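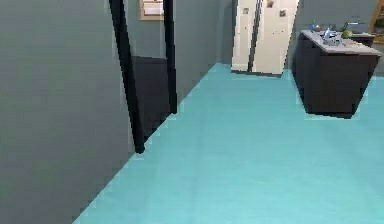
Anneli Huttunen wrote in to ask whether ranked progress in Ratulell would be lost when the new season opens, and whether the Halonen map would remain in rotation. Several other players raised the same points after Friday's maintenance.

Ranked progress will carry over in part. Players who finished at 700 points or higher will start the October season in the Groda division, and all others will be placed after three qualifying matches. Cosmetic items already earned are unaffected.

The Halonen map will leave the ranked rotation for the first half of the season and will stay available in custom matches. Jandari has received over 600 reports of players becoming stuck near the north spawn point, and a correction is in testing. Reports filed under ticket group 604 do not need to be submitted again.

Update 717 must be installed before players can join a ranked match. Questions about placement may be sent to Jouko Pitkänen through the support page.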